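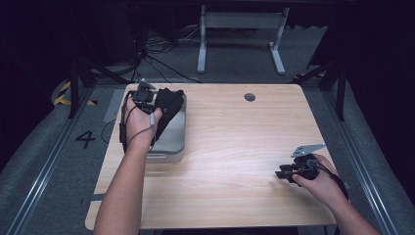 Station 4, left gripper over the tray, right one over the right side of the table, black cloth draped over and partly inside it.

Noltura data collection catch-up, 16 Feb 2018
Notes by me (Padmavathi Nadar), typed up fast, so shout if I got you wrong!

We started with the numbers. The goal for the cloth-and-tray task is 200 good examples and we have 83 so far. I thought we'd be further along, but we threw out a whole batch where the start position never changed, and everybody agreed that was the right call. The model just learns the one spot and then falls apart when the tray moves two inches.

So, new rule from now on: shift the tray between takes, and drop the cloth in a different way every time. No neat folding! Raju set folks want messy starts and so do I.

We went back and forth on speed. My feeling is we all rush the release (me included, I watched my own takes and winced). Agreed to slow down at the letting-go part and keep the other hand in view while we do it. Takes with a fumble in them stay in, as long as the person recovers and finishes. Label them "recovered" in the Brerelell sheet.

Gripper pads came up next, and this took longer than planned.

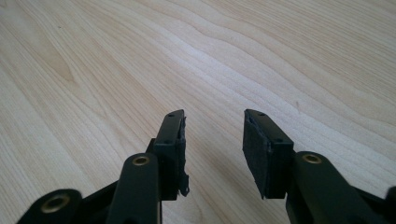 Left finger pad, ragged with a torn flap. Right one is mostly intact.

I want both pads swapped as a pair so the grip feels the same on each side. Genolen quoted us for a pack of 20, and I'm ordering it this afternoon. Until it shows up, please look at the pads before each session and write down what you see.

Cables: keep enough slack at the wrist before you reach for the far side. Two people asked for longer ones. I'll find out.

Parked until May: the two-person version of the task.

To do
Me: order pads, ask about cables
Everyone: relabel your fumbled takes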